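Home | What's On | Film | Stage | Food | Kids | Subscribe

The Little Cinema That Shows the Same Movie Twice

Mon 26 November
By the Film Desk

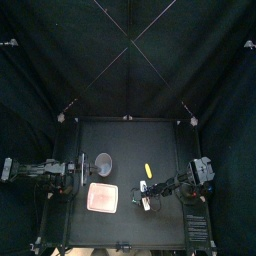 Black fabric walls around a dark gray work table.

I went to the Roneo on a rainy Saturday expecting to stay for one movie and ended up staying for two, except it was the same movie both times. Let me explain.

The Roneo has 55 seats, a lobby the size of my kitchen, and a popcorn machine that sounds like a small truck. It runs a repertory program all year (old comedies, silent shorts, the odd western), and since July it has been doing something called Second Look. You watch a film, you get a half-hour break with soup, and then you watch the whole thing again from a different seat. One ticket covers both, and the seat swap is mandatory! Front row people go to the back and back row people come down front, grumbling.

I thought it sounded like homework. I have a pile of movies at home I haven't seen once, so why would I give an afternoon to seeing one twice? But a friend had an extra ticket and I had wet shoes, so in I went.

The film was Plarkard, a hand-drawn feature about a lighthouse keeper who is losing his hearing. There's almost no dialogue. First time through I was in the fourth row, on the aisle, and I'll admit I spent a good while wondering whether anything was going to happen. A boat comes, a boat leaves. He boils an egg. I liked the color of the water and I liked the dog, and I came out for my soup thinking, well, that was nice, I could go home now.

The second time I was all the way at the back beside the projection booth, and I cried at the egg. I can't defend this. Once you know who the second cup on the table is for, that whole breakfast is unbearable, and it's sitting right there in the first ten minutes where I'd been fiddling with my coat. A woman in front of me said "oh no" out loud when he opened the cupboard. She'd said nothing the first time, and neither had I.

The drawing changes from back there too. Up close you notice the pencil, the way his sweater wobbles a little from one drawing to the next. Further away the wobble settles down and you just see a man who is cold.

Not every choice in the series has been such a good fit. I went back two weeks later for Fondent, a fast, shouty caper set in a candy factory, and I laughed myself silly at the first showing and checked my watch through the second. Jokes wear out faster than eggs, I guess. The kids in the audience disagreed with me completely. They'd learned the lines by then and were shouting them half a second early, and the boy beside me was so pleased with himself that I forgave the whole thing.

About that soup, because people ask. It comes from Teixeira, the lunch counter next door, and it's usually kale and potato with a heel of bread. Get in line early. The break sounds long but the line is slow, and you aren't allowed to bring a bowl back in with you. There's tea for anyone who doesn't want soup, and the lobby bench fits four if you're friendly.

What I liked best was the talk in the line. After an ordinary movie everyone scatters to their cars. At the Roneo you're stuck with each other, holding hot bowls, with the thing still ahead of you. A man told me to watch the curtains in the second half of Plarkard. I watched the curtains. He was right about the curtains.

The winter program is taped up in the front window and it's a good mix, with a ghost story, two musicals and an evening of animated shorts I've already booked. I asked for an aisle seat for the first round. For the second I'll take whatever they give me.

COMMENTS (3)

matineemouse: Went to the Plarkard one too and missed the second cup BOTH times. Guess I need a third look.

reelgone: Please warn people the back row is freezing. Bring a sweater. Soup is great though.

dotty_h: Is Fondent ok for a five-year-old? Mine hates loud noises but loves candy.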